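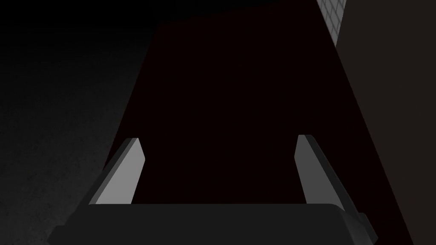

Nument teleoperation study: progress report for March
Prepared by Hui-mei Chiang for the Riltar program office

Work this period went into collecting demonstrations in simulation. An operator at the Noltport site drives the simulated arm with a hand controller, watching the view from behind the gripper, and each run is saved with the arm positions and the finger opening. We have now recorded 650 demonstrations. After review, 91 were set aside, mostly because the operator paused too long before closing the fingers or let go too early.

Two operators did all of the recording. Their styles differ more than we expected. One lines up high and comes straight down, the other slides in low from the side. The first training run on the mixed set gave hesitant motion near the object, so we are training on each operator's data separately before mixing them again.

Lighting is still a problem. In the darker settings the operators find it hard to judge the height of the fingers over the work surface, and they slow down. We want to keep some dark runs in the set — the Tse cell is poorly lit on the night shift — but the operators will get a height readout on the controller screen.

Spending is within plan. The second hand controller came late and the invoice will fall in the next period.

Next steps:
Finish the separate training runs and send the results
Add the height readout and repeat the dark runs
Agree with Riltar on access to the Tse cell for the first trials on the real arm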